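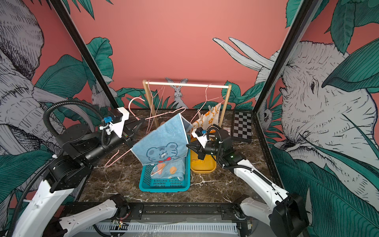

Guides > Around the House > Can a Robot Do It Yet?

Laundry is the chore I get asked about most, so let's set up a fair test you can copy on a small table (mine took 57 minutes to lay out, mostly hunting for hangers!). Start with little towels, and pick ones with a print. A tiger face in a red bow tie, like the one on the blue towel, makes it super easy to tell if the thing is going up crooked. Put your basket in the middle and a mini clothes rack behind it.
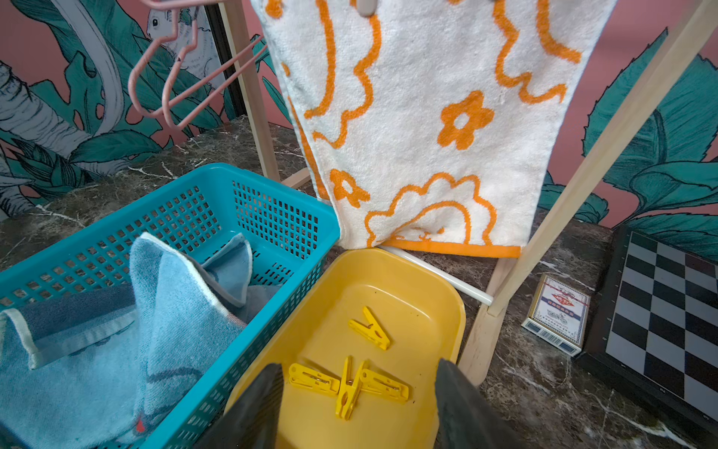

Next, the clothespins. Give them their own shallow tray and don't line them up neatly, because yours at home never are. I use the spring kind. Pinching one open while the cloth stays put is the hard bit, and I'd score it separately from the hanging. My sheet, which I call Fultalach, gives 60 points for the whole job and takes some off for every drop.

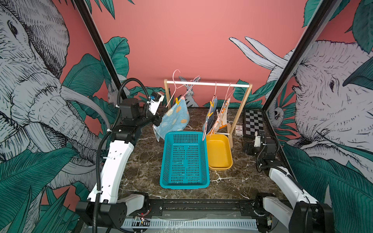
Then pick your finish line and stick to it! Mine is towel on hanger, pin on towel, hanger on rail, hands off. So can machines do laundry yet? Bits of it, slowly, if you set the table for them. I'll redo my scores in December.

Comments

ivitz_fan: Do socks next please!

Skolow: Trying this tonight, do bigger towels count?

Contact | © Falcão Guides | Back to top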